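2025-12-07

Third week of the simulation block and I finally slept past six, so I'm writing this in bed with cold coffee and my badge still hanging off the lamp. I keep meaning to write these up the same night and then I get home and eat cereal over the sink and that's it.

So, the lab. We did the big postpartum hemorrhage run yesterday, the one the second years have been scaring us with since June. Selamawit Lencho was running it from behind the glass, and she was also the patient's voice, which I did not know going in! You walk up to the bed, you say hello and wash your hands, and your instructor's voice comes out of the pillow saying she feels "kind of swimmy." I almost laughed. Then the blood pressure started dropping on the monitor and I stopped wanting to laugh.

I was primary nurse, Ebise was secondary, Aino Kallio was the new grad who's allowed to fetch things, and Yeshi was the worried sister. (Yes, they put the Jemal twins in the same group again. Ebise says it's because the schedule is alphabetical. Yeshi says it's because they fight quietly.) Yeshi was so good as the sister. She kept asking me "is that normal? is that a normal amount?" right in my ear while I was trying to think, and it's exactly what a real sister would do, and I wanted to throw her out of the room.

I got the fundal massage started fast. I called for help out loud, in actual words, to an actual person, after forgetting to do that in the sepsis run and hearing all about it. I asked Ebise to weigh the pads and she called back what I'd asked, and I said thank you, and for a whole minute we sounded like people who work in a hospital.

Then I lost the thread. The order came through on the phone, and I repeated the drug and the dose back and completely skipped the route. Selamawit was being the doctor on the phone too by then, and she just waited. Long silence. I stood there holding the phone thinking the line had dropped. Aino whispered "route" and I said "ROUTE" like I was answering a game show.

The heart rate got up to 107, which in the moment felt like the end of the world, and afterward in debrief Selamawit said she'd been going easy on us. Great.

Debrief went 75 minutes. The scenario itself was maybe a third of that. I used to think debrief was the boring part you sat through to get your form signed, but I've come around on it, mostly because of how Selamawit does it. She doesn't start with what went wrong. She asks what you were thinking at one particular moment and then leaves you alone with the question, and you hear yourself say "I assumed Ebise had already checked the IV," and Ebise says "I assumed you had," and there it is on the table.

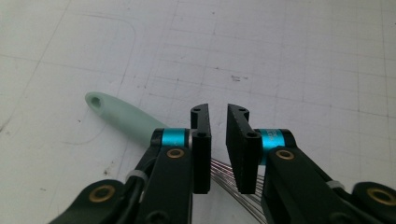
Do you get graded on how the manikin ends up? The grade comes from the checklist and your part in debrief, so a patient can go downhill in the scenario and you can still pass. I asked Selamawit this straight out in the first week, and I wish I'd believed her then, I'd have spent less time staring at the monitor and more time talking to the woman in the bed.

I wrote a whole page of notes on closed-loop communication and then spilled soup on it at lunch, so what survives is: say the name, say the thing, wait for it to come back. Also something about the bladder. I think it was "check the bladder," because a full one can keep the uterus from clamping down, and we had all walked right past that. There was a catheter kit on the cart the whole time! Aino had even moved it out of the way to get to the gloves.

Afternoon was the charting software. The school switched from Skornent to Pallex over the summer and everyone who learned on the old one is furious and everyone who didn't (me) is just regular confused. My login still doesn't work from home. I sent in a help ticket and got number 3644, and I picture all of those other people ahead of me in a long line, holding their shoes. Until it's fixed I have to chart in the library, and the library closes early, and my simulation write-up is due the same day as the pharm quiz. Nobody asked me about that timing.

I did like one thing in Pallex, the intake and output page. It adds as you go and shows you the running total in a little box at the top. In Skornent, according to Yeshi, you did it yourself on scrap paper and prayed.

Ebise drove me home and we argued about whether I should have sat the patient's bed flat sooner. She thinks yes. I think I did it when I did it because I was still talking to the sister, and she said well, that's sort of the point, you can hand the sister off. To who, though? Aino was at the cart. We sat in the car outside my building going around on it with the heater blasting until her phone died and she needed the directions app to get back to Ukport.

I looked it up after. I'm not telling her what it said until I've read the whole chapter.

Things for the week, so I stop waking up about them: write-up, at least the first 5 pages. Pharm cards, the uterotonics especially, and who shouldn't get which one. New compression socks, the gray ones have given up. Ask Selamawit if I can sit behind the glass for the next group's run, she said people can if they ask early. Call Mom back. Return Aino's stethoscope, which I walked off with around my neck and found while brushing my teeth.

Next one is the pediatric asthma scenario and I'm the family member this time. Yeshi has offered to coach me. I told her I plan to cry, and she said crying is fine but questions are worse for the nurse, so I'm making a list of questions. We're meeting at Gashaw for lunch before, and I'm ordering the lentils this time no matter what Ebise says about them.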